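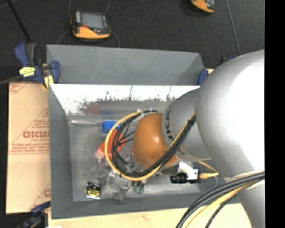
The arm at Hokgate, over a bin of the day's merchandise.

The robot thinks about it for four seconds. Then a line of text appears on Houda Ouali's laptop: no valid grasp. She sighs, scrolls up and starts reading.

Ouali writes planning software at Hokgate, a small firm that would like machines to pick mixed goods out of bins without human supervision. Her part of the job begins once the camera has had its say. Gristeo, the perception program, looks into the bin and reports what it believes is there. Varghese, the planner, takes that report on faith and works out how to reach in. Most of Ouali's working life is spent finding out which of the two is lying.

"Clear plastic is the worst," she says. "Gristeo sees a highlight and decides it's an object. Or it sees straight through the wrapper and decides there's nothing there. It's very confident both times."

Shiny walls are no help either. A wall that mirrors the goods in front of it hands the software a second set of goods, slightly blurred, on the far side of solid metal. Varghese once spent a whole Monday morning trying to plan a route to them. It found two.

The fix was dull, as most of them are. The team now gives the program a model of the bin and throws away anything that claims to live outside it. That took an afternoon to write and more than six weeks to agree on.

Then there are the cables. On a drawing, a robot arm is a tidy chain of links and joints. In the lab it wears its wiring on the outside, in loops that swing and sag as the wrist turns. Ouali's planner treats the whole bundle as one fat sausage and refuses to let it near a wall. This is safe, and it also rules out a good share of the grasps a five-year-old would try first.

A finer cable model has been on the list since February. Andholm, the customer paying for the trials, would prefer speed. Ouali would prefer not to replace another connector.

She changes one number, saves the file and runs the plan again. The robot thinks about it for five seconds.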